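### 4.2 Changes to the packing bench

The two arms at the Tranach site were brought in to clear and restock the benches between orders. Before February, packers did this themselves. 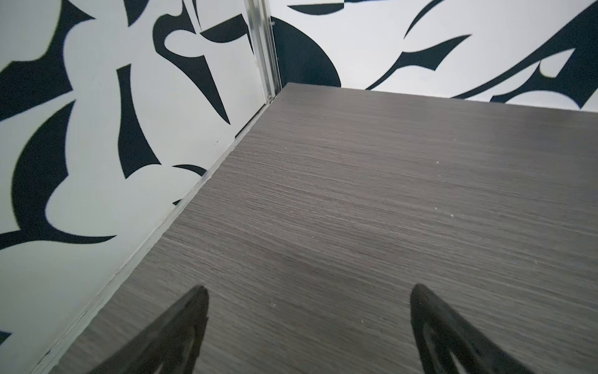 **Figure 3.** Gripper fingers over the grey worktop, near the corner of the patterned walls.

Packers told us that the job had become quieter and more broken up. Delyth Penry, who had packed there before the change, now spends part of each shift watching the arms and freeing items they drop. She did not count this as a rest — "you can't look away for long". Others liked having less lifting to do.

We logged 655 stoppages over the study. Of these, 80 needed a technician, and the packers dealt with the rest. None of that work appeared in their job descriptions or in the targets set by Plania. Miklós Kocsis, the shift lead, kept his own notes on it and used them when the rota was redrawn. Pay grades stayed as they were.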